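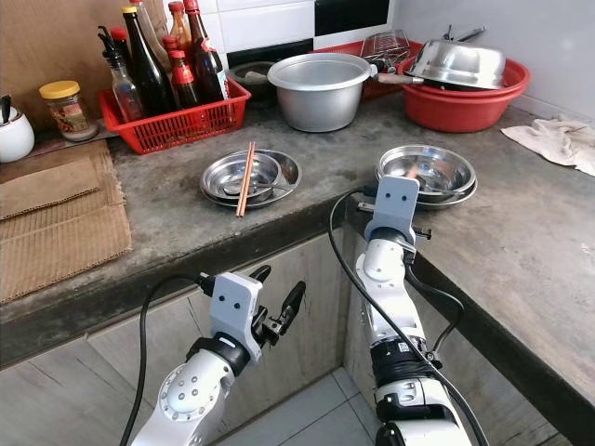 Posted by Tekin House Kitchen Office
Zuriditz Community Help, Kitchens and Shared Rooms
Viewed 1888 times

We are responsible for the shared kitchen at Tekin House and seek advice on the concrete worktop. It was cast on site and has become rough, particularly along the front edge, which is dark and worn. The steel plates are stacked close to that edge. Bottles are kept at the back in a red mesh basket, and flattened cardboard is at present lying at the other end. There is a stain by the bowls which ordinary washing-up liquid has not shifted. We should be grateful for guidance on cleaning, and on whether the surface must be replaced. Replacement is not in our budget before November.

Vokum Housing Advice
3752 posts

Replacement should not be necessary on the grounds of appearance alone. Please remove everything from the worktop, including the cardboard, which holds damp against concrete and may leave a mark of its own. Wash with warm water and a neutral cleaner and leave overnight to dry. If the stain has faded by morning it was probably moisture. If it remains, a paste of bicarbonate of soda and water may be applied for an hour and rinsed off. Vinegar, lemon and descaler should be kept away from the surface, as acids attack concrete.

Loose grit along the front edge should be brushed away first. Any crack that will admit a fingernail should be filled before sealing.
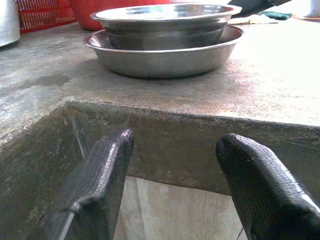 How often should a concrete worktop be resealed?

Every 2 years is usual for a kitchen in shared use. Place a few drops of water on the surface: if they darken it within some minutes, a new coat is due. The sealer must be marked as suitable for food areas.
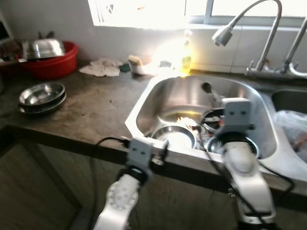

Pilon Tenants' Desk, replying to Tekin House Kitchen Office

We had the same trouble and would add that the sink matters as much as the worktop. Food scraps should go in the bin before bowls are put in the basin, otherwise the water stands and people rest wet things on the concrete instead. We now keep 600 mm of worktop beside the sink for a draining tray and ask that nothing else be left there. As to cleaners, we use whatever is cheapest.

Vokum Housing Advice

We would ask readers to check the label before following the last point. Several cheap sprays contain acid.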